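Bone conduction or open earbuds for long rides?

gronow_e
Posts: 300

My old pair of bone conduction headphones finally gave up in November, somewhere on the climb out of Tandness, in the middle of a podcast about drains. I want to replace them before the weather improves and I run out of excuses. I ride for two or three hours at a time, mostly lanes, a bit of main road, and I need to hear what's coming up behind me. I also wear glasses and a helmet, so the space round my ears is already spoken for.

I'm torn between another bone conduction set (looking at the Seseveo) and the newer sort of open earbud that hooks over the ear and points a small speaker at it. Civby do one. Has anybody used both on a bike?

Eifion

ndudarides

Both, yes. Bone conduction sounds like a radio in the next room, but it stays put. The open earbuds sound far better right up to 16 miles an hour, at which point they sound like wind.

I kept the bone conduction and gave the Civby to my sister, who walks.

tomos_b

Disagree with Nikola. Wind noise depends on the helmet straps as much as anything. I moved mine to sit behind the hook instead of in front and most of the roar went. I've had the Civby pair since spring and wouldn't go back to having my cheekbones buzzed. Anything with a bassline on the Seseveo tickles, and I don't care to be tickled on a descent.

ndudarides

I have tried the strap thing. I have tried it with a buff, without a buff, and with a small piece of fleece glued on. At some point a person has to accept that air is going past their head.

gronow_e
Posts: 301

How do either of them get on with glasses? The arms on mine are quite thick.

Bláthnaid

Glasses on last, over the band. It feels wrong for one ride and then you forget. With the ear hook kind it's more of a squeeze, and I had to take the whole lot off in the right order at every café stop or something went flying. I lost a left one that way outside a chip shop. It had a good innings.

old_prosser

Can I put in a word for no headphones? Fifty years on a bike and I have never once thought this hill would be better with a man talking in my ear.

tomos_b

You ride with Gwyn, Iolo. You have a man talking in your ear the entire way.

old_prosser

Withdrawn.

ndudarides

One thing in favour of the open earbuds is calls. My sister says I'm perfectly clear when I ring her from the Civby, so long as I've stopped. On the bone conduction she thinks I'm ringing from a quarry.

gronow_e
Posts: 302

I don't want calls. Calls are what I'm out there to avoid. Battery matters more. The old ones were down to an hour and a half by the end and would announce it every two minutes in an American accent.

Bláthnaid

The Seseveo says it out loud as well, I'm afraid, though only the once, and then it sulks and switches off. I get a full day out of mine. The charging lead is its own peculiar magnetic shape that fits nothing else in the house, so buy a second one.

tomos_b

Case charging is another point for the Civby. Drop them in, done. If you can remember where you put the case.

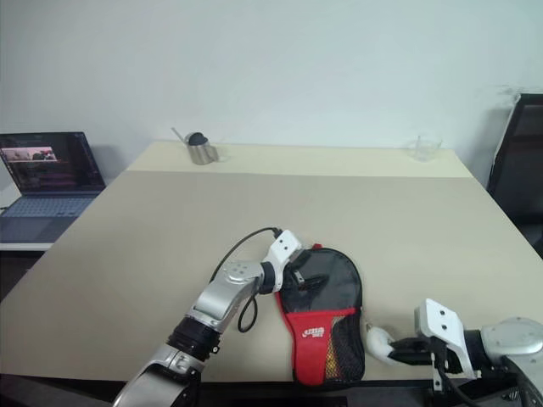 Charging cases are the one part of all this I'd happily see banned. Every earbud I've owned has come in a little glossy pebble that I put down the second I'm through the door and then can't find, and Tomos's "drop them in, done" rather skips over that bit. What I'd need is a table like the beige one in that photo, with no cloth on it, pushed up against a plain white wall. Mine has post, a pump, three gloves and a cat. A headband at least is big enough to tread on. So put me down for bone conduction, on the grounds of size.
– ndudarides

tomos_b

You could clear the table, Nikola.

ndudarides

I could also ride slower than 16. Neither is happening.

Bláthnaid

If you do go bone conduction, don't bother with the Bermúdez ones. I had them on loan for a fortnight and the band sticks out so far at the back that it hits your collar every time you look up at a road sign. Fine if you never need to know where you are.

gronow_e
Posts: 303

Right, I've ordered the Seseveo, plus the spare lead. Will report back once I've done a proper ride in them. Still on the drains podcast, if anyone wants the name of it.

old_prosser

No.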